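Jendard Mill, open day

The shuttle from the station car park left at 11, which gave me plenty of time to read the leaflet twice. It promised "2000 years of cloth in one afternoon." What we got was a converted mill, a gift shop, and a tour that spent most of its hour on the last five years.

I went because I wear a lot of corduroy and wanted to know why it goes bald at the elbows. Jendard has been running its February open day for a while now, and people whose taste I trust keep telling me to go. Entry is free if you book, eight dollars if you don't. I hadn't.

The weaving shed is the best part, and they rush you through it. Two looms were going, loud enough that our guide gave up talking and pointed. Corduroy comes off as flat cloth with rows of loops in it, and a separate machine slits the loops to raise the ribs. I would have watched that for half an hour. We had maybe four minutes before being moved along to a video about values.

The video says a Jendard shirt will last "a generation." I asked how they knew. The answer was a rub test, 1060 passes with an abrasive pad, and then a change of subject. I have no idea if that is a lot of passes. My sleeve probably does that against a desk in a month.

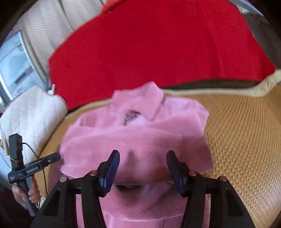 Elis Probert, further back in the group, said the test was fine as far as it went, but that collars wear out long before elbows do, and had anyone rubbed a collar? The guide wrote it down. I'd like to know where that piece of paper ended up.

The dye room was closed for cleaning, so we looked at it through a window. A sign claims the new process, bought in from a firm called Orkevitz, saves water. It doesn't say how much, or compared with what.

The shop is where the free tour gets its money back. Shirts start at $125, seconds are in a bin by the stairs, and the flaws on the ones I checked were easy to miss. If you go, go straight there. The café does a decent lentil soup but closes at three.

The shuttle back was late. I still don't know about the elbows.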